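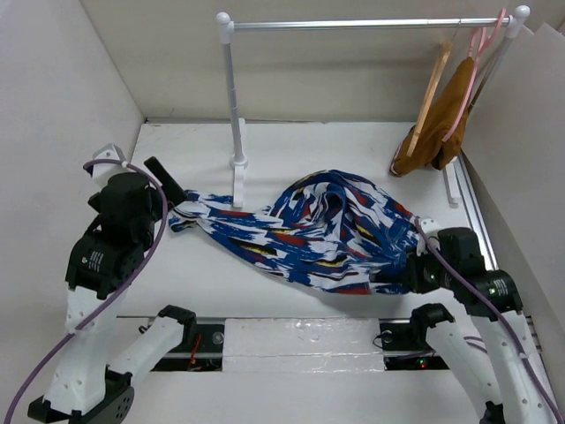
1/ Teleop notes from the laundry bench, Llinos Sayce, Ilell project

Thread because people keep asking what a day of collecting looks like and I keep answering in DMs. Typing between resets so sorry in advance.

2/ Task for this batch: start from a crumpled heap, find an edge, get it opened out on the table. No folding yet. No hanging yet. Spreading only. Sounds small. Is not small.

3/ Two arms, two operators taking turns, 153 episodes planned on the blue print. 117 kept as of right now. More on the ones we threw out further down.

4/ Why the loud print. Plain fabric was the January batch and the model learned to love shadows. Put a busy pattern in front of it and it went for the red streaks like they were wrinkles. So now the busy pattern gets its own set, full size, same protocol as the plain ones.

5/ Episode = heap dropped, hands out, start pedal, teleop, stop pedal, label. We cap it at 62 seconds. Used to be longer. Long ones were mostly the operator thinking, and then you've trained a policy that likes to hover.

6/ Ok the reset. Most of the argument in our group chat is about the reset.

If you drop the cloth the same way every time you get one heap 153 times. People have habits! Oanh Diệp always lets go with her left hand first, you can see it in the first frames of everything she reset. I twist. Had no idea I twist.

7/ So there's a card deck now. Shuffle, draw, do what the card says. "Drop from shoulder height." "Roll then drop." "Pull one end under." "Twist twice, lay diagonal." 16 cards. Rhun Rowlands wrote them on the backs of old visitor badges and they're already filthy.

8/ Twist cards are the worst ones and I think the most useful. You get a rope. Gripper closes on the rope fine, lifts fine, and nothing opens up. The operator has to hold one end still and go digging with the other arm for a loose layer. That digging is the thing we want on tape.

9/ Someone asked "why not just shake it". Tried. These arms can shake. The table cannot, or more like the cameras can't – everything smears for half a second and you lose the depth. We allow one small flick per episode, has to be after the second grasp.

10/ brb reset

11/ Back. Card was "pull one end under". Hate that card.

12/ Labels. We had nine outcome labels at Harnholm and it was chaos, two people would watch the same clip and give it different ones. Now four:

open
mostly open
still a heap
stop (anything where the arm faulted or somebody hit the button)

13/ "Mostly open" is where all the fights are. Current rule is if you can follow the outline all the way with your finger on the monitor, it's open. If you have to guess at any part, mostly. Gwilym Voyle relabeled a whole morning of mine with that rule and moved a bunch of them down. Fair enough. Annoyed, but fair enough.

14/ We keep "still a heap". I'll say it again for the replies, WE KEEP STILL A HEAP. Separate folder, same format. The people training on this can filter it if they want, I am not throwing out somebody's honest failed attempt because the number looks bad.

15/ What does get thrown out:
– pedal pressed late so the first grasp is missing
– hand still in view at the start
– two episodes glued together (me, twice, forgot the stop pedal)
– clock drift between the arms and the cameras

16/ Clock drift got us bad before lunch. Left arm log was ahead of the video by enough that the gripper closes before it gets to the cloth. Looks like mind reading. You don't notice on one clip, you notice when you play ten in a row and they all feel wrong. Restart fixed it, we lost that block, whatever.

17/ The rack stays in. Yes with the hangers on it. Yes I know the task doesn't use it.

If every training clip has a bare back wall the policy falls over the first time there's a thing back there. Gets us ready for the hanging task too, same setup, dont want to recalibrate.

18/ Also the brown one on the rack is a distractor on purpose. There was an early run where the arm would give up on the table and reach for whatever was hanging. Funny once.

19/ Cable talk, short. The purple ones have to have slack at the wrist or you feel it in the controller, a kind of rubbery pull when you rotate. Too much slack and the loop wanders into the shot. I redo mine every session. Marius Husar says I'm fussy. Marius also pulled a connector out on take three so.

20/ Operator notes, things I tell new people:

Go slow on the approach, normal speed after you have it.
Don't regrasp just because it looks ugly.
If you lose the edge, let go all the way. Half open grippers drag.
Pinch layers, if you can see two layers you probably have three.

21/ And swap every half hour. Not for fairness, your data gets weird. My last few before a break are all the same motion, left holds, right sweeps, left holds, right sweeps. Tired hands make a really tidy dataset with nothing in it.

22/
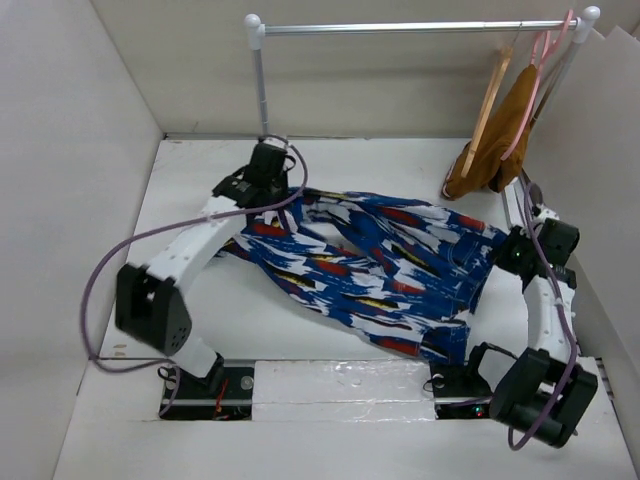

Blue print on the diagonal, left gripper on the bunched end, right one up at the corner.

23/ On the diagonal is fine by us btw. "Open" doesn't mean square to the table. We argued about squaring up and decided it's a second task with its own name, otherwise half of every clip is nudging.

24/ The grasp on a corner is gold. Corners and seams, that's where the policy gets a clue about what it's holding. Middle of the cloth tells it nothing, particularly with this print. I've started tagging the first seam contact by hand, one timestamp per clip. Takes forever. Rhun thinks we can pull it from the gripper width later, I'd love him to be right.

25/ Q from replies: do you script any of it? No. We had a scripted grasp at Penry for the towel set, highest point, straight down, close. Good for towels. On clothes the highest point is usually the most tangled bit, and you come up with everything at once.

26/ Q: how do you know when you have enough? We don't really. Plan is train on the first chunk, run it on the same bench, see which cards it fails on, collect more of those. If it fails on all of them evenly I'm going home.

27/ Q: is the set public? Not yet. Clesorberg gets it first because the bench is theirs, then there's a cleanup pass, then we'll see. Ask Gwilym not me, he has the spreadsheet.

28/ Q: one operator or many? Many, please. Four of us on this batch and you can tell us apart from the trajectories alone. Oanh does long smooth arcs. Marius pecks. Mine apparantly look like someone looking for keys in a bag.

29/ Small thing that helped a lot, a sticky note on the monitor with the episode number AND the card name. Before that we were matching cards to clips from memory at the end of the day. Awful. Do the sticky note.

30/ Other small thing. Say the label out loud when you press stop, before you type it. Other person says theirs. If they don't match you rewatch right then, while the thing is still lying there on the table.

31/ 4:40 pm, drawing the next card. Twist twice, lay diagonal. Of course.

32/ Ok got it, called it mostly open, Oanh called it open, we're rewatching. Will add the rest of the card list tomorrow if I remember, somebody poke me.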